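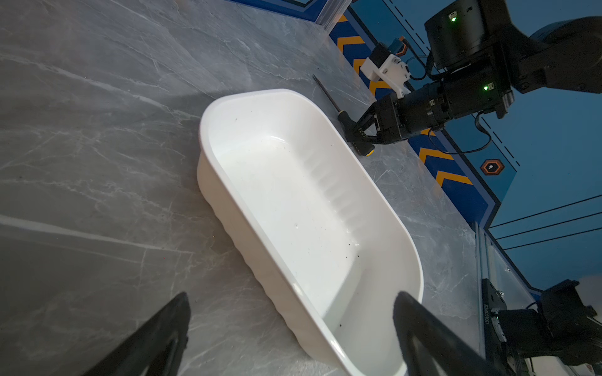

## 4. Cleaning the parts basin

Clean the Rinau basin whenever grit has collected on the floor, and always before you start on a new assembly. Small screws are easy to lose among debris.

**You will need:** a soft brush, a lint-free cloth, dish soap, and 2 sheets of paper towel.

1. Take all parts and fasteners out of the basin and put them in a lidded tray. Keep each assembly separate.
2. Move screwdrivers and other hand tools clear of the rim.
3. Brush the dry debris toward one corner. Start with the grooves along the inner wall, then do the floor.
4. Tip the debris onto a paper towel and check it for washers and set screws before you throw it out.
5. Mix a little dish soap into 400 ml of warm water. Wipe the inside of the basin, then the rolled rim.
6. Wipe the ribs on the outer wall from top to bottom. Grease tends to settle between them.
7. Rinse with clean water and dry with the cloth.
8. Leave the basin upside down for 60 minutes before putting parts back in it.

> **Caution:** Do not use acetone, paint thinner, or scouring pads. They dull the inside surface, and dirt sticks to a dull surface.

> **Caution:** Do not brush out metal shavings with your bare hand. Wear gloves.

**Note:** If a stain stays after step 5, apply Gorura cleaning paste with a damp cloth, wait 2 minutes, and rinse. Test it on the underside first.

### 4.1 Putting the basin back

Wipe the tabletop before you set the basin down. Grit trapped underneath will scratch both surfaces. Leave enough space on one side for the tools you are using, with the shafts pointing away from the edge of the table.

Replace the basin if the rim is cracked. For replacement basins, see section 7.

Revised 21 August 2025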